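Equipment Planning Progress Report: Garment Handling Cell, Phase Two
Submitted to the Rernbridge Program Office
Prepared by Teresa Grabowska, Equipment Planning Lead, Husov site
Reporting period ending in June

Summary

The purpose of this report is to inform the program office of progress on equipment planning for the second phase of the garment handling project, to account for commitments made against the equipment line, and to request decisions on three items that must be settled before purchase orders can be released. Work on the first station at Husov continued throughout the period. The requirements for the second station are now complete in draft. One procurement, the replacement finger sets, is behind schedule.

Status of the first station

The first station remains in daily use with two arms working over a pair of tables. The task set for the period was the handling of zippered outerwear, which had been left out of the first phase on the grounds that folded knitwear and towels were enough to establish the method. Outerwear places different demands on the equipment. A jacket has a front and a back of unequal weight, and trim, tags and fasteners are all places where a finger can catch or slide. The project team therefore asked that jackets be handled with their retail tags in place, as they would be in the receiving area of a store.

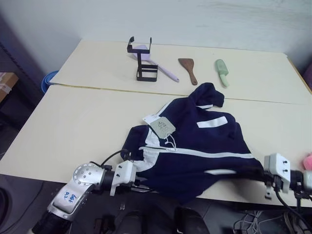 The team logged 203 attempts with zippered garments during the period. Of these, 98 were accepted for use under the review rules agreed with the program office. The remainder were set aside, most of them for incomplete grasps at the start of the attempt or for garments that slid out of reach. The rate of acceptance is lower than for knitwear, and the planning figures in this report have been adjusted to reflect it. The phase target of 1000 accepted attempts has not been changed, but meeting it with a single station would extend the work well past the end of the current grant. This is the principal argument for bringing the second station forward.

Staffing was adequate. Two operators completed their training on the hand controls and are now scheduled without supervision. A third has begun training and is expected to be available for the next period.

Replacement fingers and wear parts

Fingers are the part of the station most often replaced, and the original budget did not treat them as a consumable. That was an error in the first plan and is corrected here. The experience of the period is that fabric handling wears the contact faces slowly, while the greater cost arises from changing one finger pattern for another as the task changes. Each change requires the station to be stopped, the fingers refitted and the wrist camera checked. The revised specification pays particular attention to openings in the finger body. The dark gray metal finger now under study has two rectangular openings in its lower part, and a narrow flap of navy knit can be seen hanging down into the structure, with its tip between the metal plates.
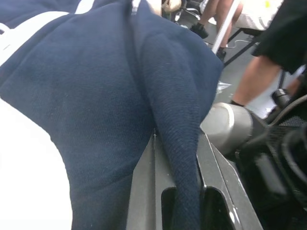

Procurement of the next finger sets was opened with two suppliers. Drirkunex offered a closed-body pattern at a higher unit price, with delivery in a single lot. Amundsen offered an open pattern at a lower price, with the option to return unused sets. The evaluation has concentrated on what happens to loose cloth close to the finger, and knit fabric as soft as the navy piece draped over the metal here, with a deep crease down the middle and a flap dropping in between the plates, is the kind of material on which both patterns will be judged. The site has requested trial sets from each supplier and proposes to defer the main order until they have been compared on the same garments. The delay to the schedule is regretted. It is considered preferable to committing the full line to a pattern that may have to be replaced within the year.

A total of 11 finger sets is now planned for the remainder of the phase, covering both stations and a reserve. The earlier plan allowed for replacement only on failure. The increase will be met from the contingency line if the program office agrees.

Requirements for the second station

The draft requirements follow the layout of the first station closely so that operators can move between the two without retraining. Where the first station has shown a weakness, the requirements have been amended.

Tables. The first station uses two tables pushed together, and the seam between them crosses the working area. The second station should have one continuous top of the same total size. A quotation for a made-to-order top has been received and falls within the furniture allowance. If the lead time proves too long, the site will accept two tables with a joining plate below.

Cabling. Power and data cables should be carried in a closed tray fixed to the underside of the table. The tray was removed from the first budget as a saving. It is restored in the present one, and the site asks for permission to fit the same tray at the first station.

Labels. Every arm and every finger set should carry a printed asset label matching the equipment register. Handwritten labels are in use at the first station and will be replaced at the next scheduled stop.

Background items. A small stock of household articles should be kept for placing at the back of the table, so that garments are handled in varied surroundings. The present arrangement includes a black wire rack and a wooden spatula, with other long-handled articles beside them. The cost is minor and can be charged to general supplies.
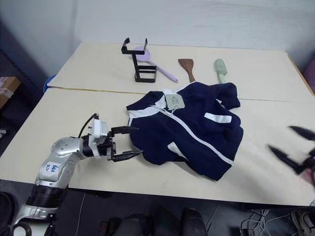
Budget position

Spending to date is within the approved total. The arms for the second station have been quoted but not ordered, and the quotation remains valid until the end of the next reporting period. The furniture and cabling lines are unspent. The wear parts line is fully committed, and any further purchase of fingers will depend on the transfer described above.

The site has considered leasing the second station. The terms offered would reduce the initial outlay but would exclude modification of the wrists, and the project requires freedom to change finger patterns at short notice. Purchase is recommended.

Decisions requested

1. Approval to place the order for the second pair of arms before the quotation expires.

2. Approval to transfer funds from contingency to wear parts, to cover the planned finger sets.

3. Agreement that the main order for fingers be held until the trial sets from Drirkunex and Amundsen have been compared.

Work planned for the next period

The site will continue the outerwear task at the first station, complete the training of the third operator and carry out the comparison of finger patterns. Printed labels will be fitted and the equipment register brought up to date. Subject to the decisions above, the floor area for the second station will be cleared and the electrical supply inspected. A revised delivery schedule will be sent to the program office once the suppliers have confirmed their dates.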